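Reader questions about this blog

What do you write about?
Labor economics, mostly: wages, hours, who gets hired and who doesn't. I stray into housing when rents in Harlow annoy me enough, and that's pretty often!

How often do you post?
Every Sunday, unless I'm stuck on a data set. Long posts run to 2,000 words (sorry), short ones are whatever I can type over coffee.

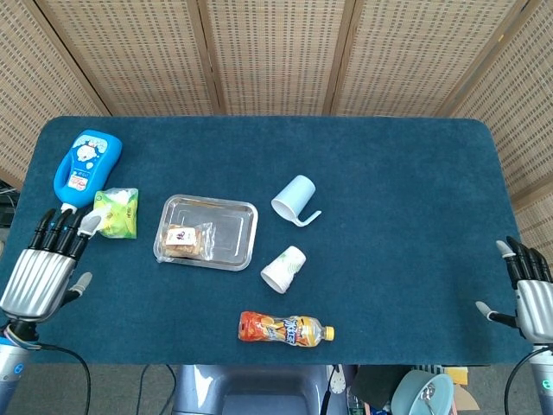 Do you take guest posts?
Yes, please! Send me a draft and give me 6 days to read it. I'm especially keen on anything about minimum wages or part-time work.

Why did my comment vanish?
Probably the spam filter. It holds anything with more than three links, so just trim a couple and try again.

Can I reuse your charts?
Sure, go ahead, just link back to the post.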